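Reviews > Robot Software > Task Planning

6 min read

Drutance 2 review: a task planner for people who already have the arm working

Drutance is a planning and execution layer from Vurkham. It sits above your motion planner and your camera drivers and decides which skill to run next, with which part, in which frame. It does not do inverse kinematics and it does not train anything. I had it on a PC assembly and teardown cell for most of the fall, replacing a pile of behavior trees we had written in-house.

Setup took me an afternoon. You describe the work as parts, places and relations, in plain text files. A drive belongs in a bay, a memory module belongs in a slot, a processor goes in a socket only while the bracket is open. Our file for a desktop tower came to 164 lines. The tree it replaced was 997 and I was the only one who could edit it.

The relations are the best thing here. If the bracket check comes back closed, Drutance looks for a skill that opens it and puts that first. You can read the reason for every step in the log, in words, with the frame and the confidence next to it.

Perception is handled through plug-ins. I used Gostari for pose estimates, fed by a fixed camera and one at the wrist. Drutance keeps a single belief about each part and merges what both cameras report.

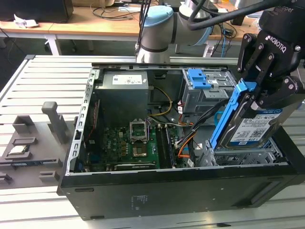
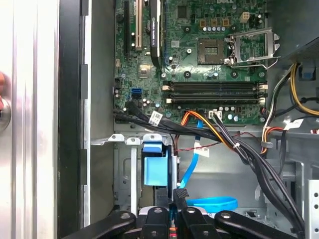 Merging works well for rigid parts and poorly for cables. Version 2 has a "soft obstacle" type, a blob with a cost attached, and the planner will route an approach around it if there is room. In a tight case there often isn't, and then you get the error "no admissible approach" and nothing else. I would like to know which obstacle blocked it. For now I turn soft obstacles off one at a time until the plan comes back.

Angled insertions need care too. The default place skill assumes a straight move along one axis. For a drive in a carrier you want to come in tilted and level out, so I wrote my own skill with a force threshold. The skill API is fine -- one Python class, four methods -- but the docs for it still describe version 1.

Replanning is quick enough. I logged 571 replans and the median was 40 milliseconds, on an ordinary workstation. The slow ones were all cases where a part had dropped out of view of both cameras and the belief had to be reset.

The closest competitor is Gallardo, which has a nicer editor and a better simulator. I found its plans harder to read when they went wrong, and it wants to own the camera drivers as well. If you are starting from nothing, look at it first. If your arm and perception already run, Drutance is less work to add.

Vurkham says clearer planner errors are coming in December. I'm keeping it on the cell either way.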